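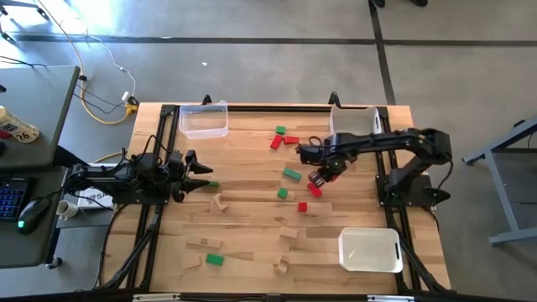 *Two-arm block sorting bench at the Hartley open day, August*

**Hartley open day — anyone else go?**

**dullchisel**
Went on the strength of the flyer, which promised "the workshop of tomorrow." Tomorrow has a butcher-block top, so I felt at home. Two black arms facing each other, red, green and plain wood blocks all over the place, three bins. The idea is that the arms put each color in its own bin. I stood there 25 minutes and got through a whole coffee.

Kelechi Anozie ran the demo and was a good sport about it. Somebody's kid asked him if the robots were friends. He said they were colleagues.

**marsh_relay**
I was at the 2:00 run. My nephew is four and sorts blocks faster, but he wants paying in crackers.

Serious question, why two arms? One arm and a longer reach would do the same job.

**tinpot60**
> One arm and a longer reach would do the same job

No it wouldn't. Kelechi covered this in the talk. The bins are on both sides, and the end goal is handing parts across the middle. Sorting is the warm-up.

**marsh_relay**
Then show me the handing across. I sat through the talk too, and the handing across was a slide.

**dullchisel**
It was a nice slide.

**kmarsden**
Kelly Marsden here, I help run the open days. The handover demo was on the program for the 4:00 slot and we said so at the door, though I grant you the door was loud. 400 people came through, against 19 the first year, when we had a conveyor belt and a plate of cookies.

Also, some of the plain blocks are notched or cut at an angle on purpose. A cube is easy to pick up. Those aren't.

**marsh_relay**
Fair enough on the notched ones. I still say the green ones got all the attention.

**oldfeeler**
Am I the only one who went for the Lotent stand? Free tape measure. Mine reads true against a steel rule, so I consider the day a success.

**tinpot60**
Yes, you are. The Illamico people next to them had a palletizer running at full speed and you were checking a tape measure?

**oldfeeler**
Twice.

**dullchisel**
Back on topic — does anyone know what the grippers are? Two pointed fingers, black. I want something like that for a glue-up jig and would rather not pay robot money.

**kmarsden**
I'll ask Kelechi and post it here. He's out until the bench has been moved back to the other building.

**marsh_relay**
Ask him when the next 4:00 slot is while you're at it. I'll bring the nephew.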